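Block Hour gets a new board at the Muriithi Room

April 23, 2025

By Mercy Mfaume

If you've been to Block Hour at the Muriithi Room in the past year, you know the old board. It had a split down one end that caught sleeves, and it rocked if you leaned on the wrong corner. Well, it's gone! We have a new one as of this week, and I've been grinning about it since Monday.

Gitau Kioko cut it for us from a maple panel he'd been saving for a shelf. He wanted to paint it white. I begged him not to, and I'm so glad he gave in (he'd tell you he was tired of my texts). The wood is very pale, with darker wavy streaks running across it, and there's a knot that the kids at the first session had already decided was an island. Gitau rubbed the edges down by hand on his back steps, then brought it over on the bus wrapped in a bath towel.

It sits on the blue work table, the one with all the little holes in the top. Some of you have asked why we don't just play right on the table. Try standing a small cylinder on a surface full of holes and you'll see! Things tip, and then somebody's tower comes down, and then there are tears. The board gives everybody a flat place to build and it also marks off whose turn is where, which matters a lot when you're four.

The money came from the March bake sale at Grindilgate, which brought in 263 dollars. That paid for the sandpaper, the finish and a restock of the blocks, with enough left over for a decent lidded bin from Buvby. We'd been keeping everything in a salad bowl. I want my salad bowl back, so that's one more reason to be happy.

About the blocks — we've gone with plain shapes again, stars and cylinders among them, in bright colors and with that bumpy texture on top that the little ones love to run a thumb over.
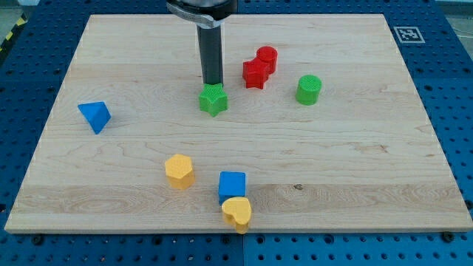 The stars are the hit so far, and I didn't expect that. They're harder to stack than you'd think, and the older kids have started a game where you have to match by shape first and then argue about color. The rules change every ten minutes. I tried to write them down and was told I had it all wrong.

Gitau has offered to make a second board, a bit smaller, so we can run two groups when it gets crowded. He needs another panel for that. If you have a good flat piece of hardwood sitting in a garage, please talk to him before you haul it over, as he's fussy about warping and he has every right to be.

A few practical things. Block Hour still starts at 3 and it's still free. Please leave snacks in the hall, at least until the finish on the board has had more time to harden. And if a star turns up in a coat pocket or at the bottom of a stroller, just drop it in the tray by the door. We lost quite a few from the last set that way, and I'd love to keep this one together through the summer.

Come see the new board and stay to build something. Grown-ups are allowed to play too, and Gitau usually does.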